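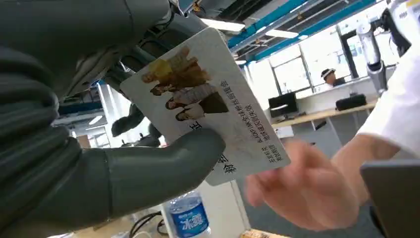
The Long Way Up the Brarnero Lighthouse

Architecture Travel December 2024

There are 939 steps between the ticket window and the lamp room, and I felt every one of them in my knees the next morning. The lighthouse at Brarnero was never meant for visitors (the keepers used to haul their groceries up in a basket), so the stairs are narrow and the landings come when they please.

Thảo Âu, the architect who looked after the repairs, walked up with me and stopped almost as often as I did, though in her case it was to pat the walls. Her crew spent five years on the stonework alone, matching it to the old quarry at Brurnier, and she can still point out the two blocks she wishes she had turned the other way around. I couldn't see a thing wrong with them!

The gallery at the top reopened in October, with a new railing and a bench facing the harbor. We sat there a good long while, sharing an orange and watching the ferries come in, and then Thảo remembered she had left her jacket on a landing somewhere below, so down we went to look for it.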